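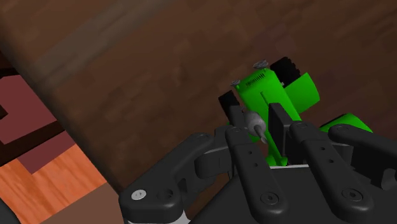
Foro del taller > Brazos y pinzas > ¿Simular antes de gastar en motores?

Imprimir este hilo | Enviar por correo electrónico

Natnael Belay escribió:

Llevo desde febrero con el brazo de sobremesa y por fin tengo la pinza cerrando en simulación. Dos dedos, eslabones en paralelo, y el tractor verde de juguete como pieza de prueba. El modelo de contacto es el que trae Potiton de serie, sin tocar nada salvo el rozamiento de las yemas.

He lanzado 468 agarres con el tractor girado en distintos ángulos sobre la mesa y los números me parecen buenos. Antes de pedir los motores quería saber si alguien ha pasado de Potiton al brazo real y cuánto se le cayó por el camino. Literalmente.

orugaverde escribió:

¿Números buenos de qué? ¿De que los dedos tocan, de que levanta, de que aguanta levantado? Cada vez que alguien viene con "funciona en simulación" hay que sacarle con pinzas (perdón) qué entiende por funcionar.

Y el tractor me parece mala elección. Es una forma rarísima: capó liso, ruedas con dibujo, piezas verdes curvas. Si agarras por el capó, en el simulador tienes dos superficies que se portan bien. En plástico de verdad, con un dedo un poco torcido, gira y se te va.

Natnael Belay escribió:

Cuento como bueno que lo levante y lo mantenga 3 segundos sin que se escurra. Lo del tractor es a propósito, un cubo lo coge cualquiera. Además el capó queda entre los dedos sin que tenga que afinar mucho la posición.

Győző Sárközi escribió:

Tres segundos quieto en el aire no es gran cosa. Muévelo. Llévalo al otro lado de la mesa, frena de golpe y luego me cuentas.

Yo hice ese camino con la pinza anterior, la que está colgada en la pared del taller al lado de la sierra. En pantalla, una maravilla. En el banco, los eslabones tenían holgura en cada tornillo y las yemas llegaban desfasadas: un dedo tocaba primero y empujaba la pieza contra el otro. El modelo tenía articulaciones perfectas. Las mías las había taladrado yo un domingo por la noche con una broca gastada.

Mi consejo, que ya sé que no me lo vas a hacer: compra un solo motor, monta un solo dedo y mide la holgura. Después metes ese valor en el simulador y repites.

tornillo_sinfin escribió:

No estoy de acuerdo con Győző. Medir holgura con un dedo suelto no te dice nada del conjunto, porque en el paralelogramo se suman. Mejor montar la pinza entera aunque sea con piezas impresas feas y tirar con un dinamómetro. Los motores Nitden se pueden devolver si no los has soldado, yo devolví 3 sin problema.

Győző Sárközi escribió:

Los devolviste porque venían mal, que me acuerdo. Y si se suman, razón de más para saber cuánto vale cada sumando.

orugaverde escribió:

Sigo esperando el porcentaje, Natnael.

Natnael Belay escribió:

Lo separo por tandas, que mezclado engaña. En la última tanda de 100, con el tractor en diagonal respecto a la pinza, levanta casi siempre. Con el morro apuntando directamente a la base empeora bastante, porque un dedo se monta en la rueda delantera y se queda ahí apoyado. No pongo la cifra todavía, quiero repetir esa tanda con otra semilla.

orugaverde escribió:

O sea que en diagonal va bien y en la otra no quieres decirlo. Vale.

No lo digo por fastidiar. En este foro hay una carpeta entera de proyectos parados que terminan en "ahora solo falta montarlo". El mío también está.

mesa_coja escribió:

Una duda de alguien que viene de la carpintería. ¿La mesa del simulador es rígida del todo? La del taller compartido, la larga, se mueve en cuanto alguien se apoya. Si atornilláis el brazo ahí, ya os podéis olvidar de repetir nada.

Natnael Belay escribió:

Rígida del todo, sí. La textura es de madera pero el cuerpo no cede. No había pensado en atornillarlo a la larga, iba a usar la de la esquina.

tornillo_sinfin escribió:

La de la esquina cojea más.

Győző Sárközi escribió:

Usad la placa de aluminio que sobró de lo de Trosex, está debajo del banco de Orbán. Pesa una barbaridad y no se mueve aunque te sientes encima.

Y vuelvo a lo mío: ponle ruido a la posición del tractor, hasta que el agarre empiece a fallar, y apunta dónde falla. Eso sí te sirve para decidir. El rozamiento que has puesto en las yemas, ¿de dónde sale?

Natnael Belay escribió:

De una tabla de goma contra plástico que encontré. Probé dos valores y me quedé con el que iba mejor - ya sé cómo suena.

orugaverde escribió:

Suena exactamente a lo que es.

Natnael Belay escribió:

De acuerdo. Esta semana bajo ese valor a la mitad, repito con el morro hacia la base y publico la tabla completa, salga lo que salga. Los motores no los pido hasta entonces. Győző, te cojo la placa si nadie la está usando.

Győző Sárközi escribió:

Cógela, pero tráete a alguien para levantarla.

Contacto | Copyright de los autores de cada mensaje | Volver arriba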